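4 min read

7. Comparing two fingertip sets on the Sidon hand gripper

Now for the fun part! You'll try the soft pads against the Sedano hard tips, on the same objects and at the same table, so you can feel the difference for yourself.

1. Fit the soft pads to both fingers and press until they seat.
2. Squeeze the handle slowly, then let go. The fingers should stay parallel all the way - if one lags, go back to section 4.
3. Start a new run in Zikex and set it to 30 frames a second.
4. Lift each object 16 times. Metal bowls are brilliant for this, as they show up a weak grip straight away.

Caution: use empty pots and kettles only.

5. Line up before you close. Bring the open fingers in level, with the blue pads facing each other and the object ahead of the gap.
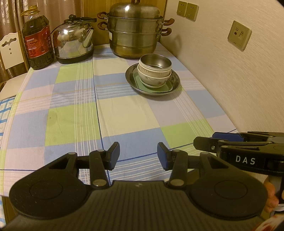 6. Swap to the hard tips and repeat steps 2 to 5.

Note: save both runs under one name, or Workneh won't plot them side by side.

587 shares | 2 comments

Comments

Step 2 saved me, one finger was lagging badly.

Can the soft pads be washed? Mine get greasy in the kitchen.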